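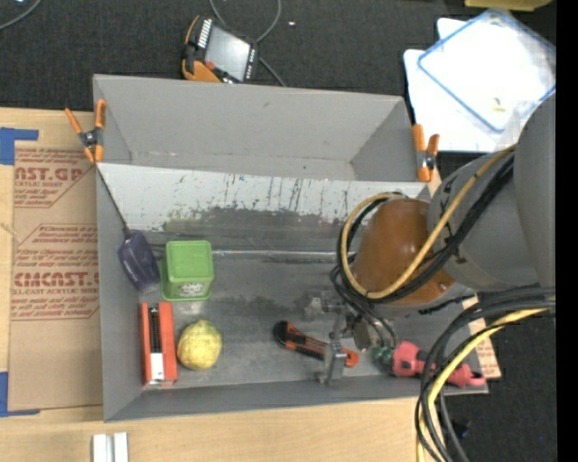

Why not one big network, pixels in, joint velocities out, and skip the rest of it – first question from the back row before the projector had warmed up. Fair question. Short answer: you can, people do, and then on the day it misses by a finger width you have one box to open and no drawers in it. We do the drawers in this course. Come back to end-to-end in the last two weeks.

# Notes 3: From depth image to closed gripper

September 4, 2022. Typed up after class, not proofread. Slides are on the course page, these replace nothing.

Covered:

- pipeline overview, who owns which frame
- segmentation in a cluttered bin
- grasp candidates + scoring
- collision checks, incl. the arm's own cables
- approach and close, force limits
- logging (skipped most of this, read it here)

## 1. Pipeline

Five stages. Skoketti runs each as its own process and they talk over typed messages. You can kill one and restart it without touching the arm. Do that in lab, get used to it.

| Stage | In | Out | Runs |
|---|---|---|---|
| capture | sensor | color + depth | on request |
| segment | color + depth | masks | on request |
| propose | masks + depth | grasp poses | per mask |
| plan | pose + robot state | trajectory | per pose |
| execute | trajectory | status code | once |

Capture is on request. We don't stream. If the arm is over the bin when you grab an image you get a picture of the arm, and the segmenter will happily hand you a mask of it. Go to the clear pose first, *then* request. Half the strange bug reports from last term were this.

Frames: `base`, `flange`, `tool`, `cam`, `bin`. Everything leaving `propose` is in `bin`. Everything entering `plan` is in `base`. The transform between them is published once, when you calibrate, and is only good while the bin stays put. Clamp it, both sides. If the clamps come off for any reason, recalibrate, no "it looks about right".

## 2. Segmentation

Class-agnostic masks. We don't care that it is a utility knife at this stage, we care that it's one thing and where it stops.

Easy case: saturated, boxy, sits apart. The bright green box is the kind of object any method gets. Hue threshold would do it.

Harder:

- **Two-tone objects.** Black and orange knife. Color-only segmenters like to split at the color change and return two objects. Depth helps, the surface is near enough continuous across the change. Merge rule in the handout code: join neighbouring masks if the depth step along the shared edge is small and the normals agree.
- **Dark parts.** Depth can drop out on black plastic. You get holes in the cloud exactly where the body is. Don't fill holes with the floor value!! Mark as unknown. Unknown is treated as occupied in the collision check, and as not graspable in propose.
- **The bin itself.** Metallic gray floor, smudged, scuffed, darker stains around the middle. The sloping panel is worse, streaks and a big dark worn patch. All of it has edges in color and hardly any in depth. A stain has no height. Drop any mask whose points all sit within tolerance of the fitted plane.
- **Slopes.** One plane is not enough for a bin like ours. Upper trough, slanted walls, sloping panel, lower floor. Fit each separately, store them with the calibration. If you fit a single plane it will tilt to compromise, and then every object in the lower compartment is slightly wrong in height.

Somebody asked if we subtract an image of the empty bin. You can. It drifts: lighting moves, scuffs get added every session. We subtract in depth only.

Training set size came up too. The segmenter on the lab machine was trained on 3,000 rendered bins out of Zestico plus 142 real ones labeled by hand. The real ones do more work than the number suggests. Without them the mask edges on shiny packaging go ragged. I haven't tested what happens with only the real ones, would make a decent project.

## 3. Grasp candidates

Parallel jaw, top-down-ish. Per mask:

1. take the points, project to the floor plane of whichever compartment they're in
2. principal axis
3. sample along the axis, closing direction across it
4. tilt each sample a bit either way
5. throw out anything wider than the jaw opening

Long thin things (knife, brush) get many candidates along the length and they all look equally good to step 5. So score.

```
score = w1 * antipodal(g)
 + w2 * closeness_to_centroid(g)
 + w3 * clearance(g)
 - w4 * unknown_fraction(g)
```

Weights in `propose.yaml`. Don't hard code them, I will find them.

Notes on the terms:

*antipodal* – are the two contact normals facing each other. Noisy on ribbed grips. Average over a patch.

*closeness_to_centroid* – stand-in for center of mass. It's a guess. A knife with a heavy end has its mass somewhere the geometry won't tell you. Grip off-center and it may rotate on lift. Sometimes you want off-center anyway, when the clear space is at one end. In lab we had the fingers over the right-hand part of the knife, well off the middle. Look at the clearance term before you call a pose like that wrong.

*clearance* – distance from each open finger to the nearest thing that isn't the target. The term people forget: you need room for the fingers to go *down*, either side. The object fitting between them is a seperate question.

*unknown_fraction* – see dark parts.

Round lumpy stuff (the yellow fruit-like one) has no useful principal axis. The ratio of the first two eigenvalues is near one and the axis flips between captures. Check the ratio, and if it's low, sample closing directions evenly all the way round.

Tools with looped handles: the mask is closed but the handle has a hole. Candidates across the loop are real grasps if one finger fits through. The current code ignores holes. Leave it for now.

## 4. Planning and collisions

Vachon does the joint-space search. You give it a start, a goal set and a world. Goal *set*, please. Pass the top candidates together and let it choose. One at a time is slower and you end up with uglier arm postures.

World contains:

- bin walls and panel, from the calibration planes, as thin boxes
- table
- all masks except the target, as padded point clouds
- unknown voxels
- the arm

The arm. The model file has links as capsules, smooth and tidy. The actual arm carries yellow cable, black bundles, hoses coming down by the linkage. Hoses hang. They swing in a way no capsule describes, and they can lie across objects you weren't going anywhere near. Two things we do:

1. Fat capsule around the wrist covering the worst of the cable loop. Crude, costs you some reachable poses near the walls.
2. Wrist roll limit. Vachon would otherwise go the long way round and wind the bundle up. Limit is set in the robot config and *not* in the planner config. If you override it in the planner you get two limits and the looser one wins.

Asked in class: could the cables be simulated. Zestico has a rope primitive. It's slow and the stiffness is anyone's guess. Better for checking a fixed motion afterward than for use inside the search.

Timing on the lab machine: roughly 89 ms to plan with a full candidate set. If yours takes much longer you are probably rebuilding the world on every query. Build once per capture.

Corner case, literally. Objects near the wall under the panel. The panel slopes over the approach path and the straight-down retreat is fine but the tilted one clips. Check the retreat as its own segment. The handout code checks approach only, I left that in on purpose, fix it.

## 5. Execute

Four parts: transit, approach, close, lift. Different controller settings on each.

- **transit** – position control, stiff
- **approach** – slow, lower stiffness along tool z, stop on contact
- **close** – force-limited. Width at stop is your first evidence of anything
- **lift** – slow at first, then normal

Stop on contact: threshold on the estimated external force along z. Too low and friction in the wrist sets it off, too high and you press the target into the floor. Tune on a bare patch of floor, with nothing under the fingers. Then on something soft.

Finger width after close:

- fully closed → missed
- near expected → probably have it
- wider than expected → have it at a bad angle, or have two things

"Probably" is the honest word in that list. Check again after lift. An object that slides out halfway gives you a good reading at close and nothing later.

Status codes are an enum, six values, don't invent a seventh. `UNKNOWN_ERROR` is in there but if I see it returned from a branch where you knew the error, points off.

Keep the handheld controller where you can reach it without leaning across the bin. Whoever is running code has one hand free. Hard rule, same as last term.

## 6. Logging with Zonby

Ran out of time, so in writing.

Log at every stage boundary. Minimum per attempt:

- the raw capture, both channels, before any filtering
- masks with ids
- all candidates with each score term, not only the total
- chosen pose
- planned trajectory, executed trajectory
- finger width and force through close and lift
- config hash

Config hash is the one folks leave out. Then you have a folder of runs and no idea which weights made them.

Zonby replays a log into any stage. So you can take a failed attempt, change `propose`, and see what it *would* have picked, without the arm. Would have picked only. Replay can't tell you whether the new grasp holds. Please don't write "improved success" in a report on the strength of a replay, it happend twice last term.

Clock: all processes on the same machine, so timestamps agree. If you move the segmenter to another box, sync first.

## For next time

- Fix the retreat check. Push to your group branch.
- Eigenvalue ratio test for round things. Choose your own cutoff and say how you chose it.
- Run 6 attempts per group on the real bin, log all of them, failures included. Same objects, rearrange between attempts.
- One page on where your pipeline went wrong. Name the stage. "Perception" isn't a stage.
- Read the Vachon page on goal sets. Skip the appendix.

Lab slots are on the sign-up sheet. Put the objects back in the bin when you finish and leave the calibration file alone unless you moved something, in which case redo it and write down that you did.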